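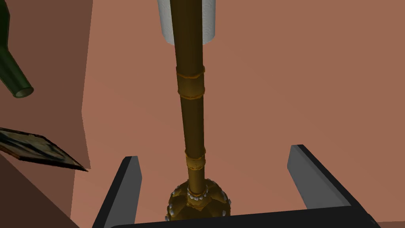

*Image: Zorville render library*

## Part 2: Setting up your first lobby screen playlist

Okay, the player box is on the wall and the Bronero app knows it exists. I set up the screens at our Brarkley branch first, and I'd suggest you start with a small branch too – fewer people watching while you poke at the menus!

1. Sign in to Bronero and open **Locations**. Pick your branch. If the list is blank, your account hasn't been given any branches yet, so ask whoever runs your admin login.
2. Tap **Screens**, then **Add**. Type the six-character code showing on the TV. The code changes after 30 minutes, so don't write it on a sticky note and go to lunch (I did).
3. Name the screen for where it hangs. "Teller line left" is great. "Screen 2" will drive you nuts by September.
4. Go to **Playlists** and choose **New**. Drag in your slides and videos in the order you want them.
5. Set the time for each slide. I like 12 seconds for a plain rate message and a bit more if there's a disclosure to read.
6. Hit **Publish** and wait for the green dot next to the screen name.

**Note:** Videos play with the sound off unless you turn it on for each screen. I leave it off everywhere except the kids' corner.

**Caution:** Rates don't update themselves on a slide you made by hand. Use the Hailu rate widget for anything with a number in it, and check it against your posted rates before you publish.

### If the dot stays gray

Unplug the player, count to ten, and plug it back in. Still gray? Look for error 103 in the screen's log – on our network that meant the branch firewall was blocking the player, and IT had to add it to the allowed list. Once they've done that, publish the playlist again from step 6.

Menu names in this part match the version we were running on 29 March 2018.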